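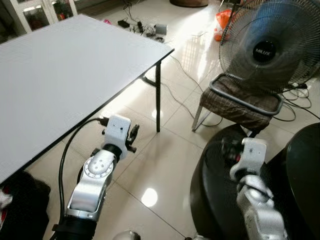 Budget for a second two-arm setup – what did we forget last time?

skirn_mieke
Thu 21 October

Hi all, long time reader, occasional moaner. I've got to put in a spending plan for a second pair of arms and I'd like it to be less of a fairy tale than the first one. Last time I wrote down arms, grippers, one table, done. Then spent all of September going back with my cap in hand for bits. Extension leads! Spare fingers! A second folding table, then a third one when the legs on the second turned out to be too wobbly to work against.

So what do you lot put on the list that isn't the arms? We mostly do clearing and wiping tables, picking things up off chairs, household sort of jobs. Room is a normal room with a tiled floor, no workshop.

I've got quotes from Pora and Zuccaro. Pora is dearer but they include the wrist mounts. Zuccaro want 75 extra for each mount, which feels cheeky.

kornel_sz
Cables. Whatever you think you need, double it, and get proper ones with strain relief at the wrist. We lost 4 gripper cables in our first few months, all gone at the same spot where the loop rubs when the arm folds back. At the time we had no spares and the supplier was on holiday, so that was a week of drinking coffee.

Also cable covers for the floor. Tiles and trailing leads are a horrible mix, I went flying with a full mug.

erzsi.m
Seconding floor covers. And blinds!! If you've got glossy tiles and a sunny window your cameras will hate you by lunchtime. We paid 457 for decent roller blinds across the whole room and it did more for us than the pricier cameras we bought the year before (which I'd quite like to give back).

shakuntala_r
I'd disagree with Erzsi on the blinds, sorry. If these are meant to work in people's homes one day, people's homes have sun in them. We leave ours open and take the bad afternoons along with the good ones. Put the money into a service contract instead. Zillodum do one that covers the joints, and we've used it twice.

erzsi.m
Fine if you've got the hours to throw away, Shakuntala. We're two people and a kettle. I'd sooner have an afternoon I can use.

shakuntala_r
Fair. We have more hands than you do. Still wouldn't buy blinds first.

itziar_moya
Mieke, have you asked Pora what happens when a wrist mount cracks? Included is nice but ours came as one piece with the gripper bracket, so when one went we had to buy the lot. I'd take Zuccaro's 75 each if they'll sell you them one at a time later on. Get that in writing though.

Other things I'd put down: a trolley, a box of junk to practise on (charity shop, cheap as chips), and furniture. People always leave out furniture. Get chairs of different heights, and not all matching. We bought 5 identical stools and it was a daft idea, everything we learned was about that stool.

skirn_mieke
Oh that's a good point about the bracket, I hadn't asked. Emailing them this afternoon.

On blinds I'm somewhere in the middle – might price up one window and see. Kornél, which strain relief did you end up with? The clip-on sort or the sleeve?

kornel_sz
Sleeve. The clip-on ones pinged off and we kept finding them under the cupboard. Leave more slack than looks tidy, too. Ours were neat as anything and that's what killed them.

itziar_moya
Disagree on slack, a bit. Too much and it catches on the table edge when you reach across. Move the arm through everything it can do before you fix the cable down and use the worst case.

kornel_sz
Yes alright, that's better advice than mine.

skirn_mieke
Pora wrote back already. Mount and bracket are one part, no singles. So I'm leaning Zuccaro, and the spare cables are going on the list in their own line so they can't be quietly crossed out. Does anyone have a price for the Zillodum contract on two arms? Their website only says to ring them.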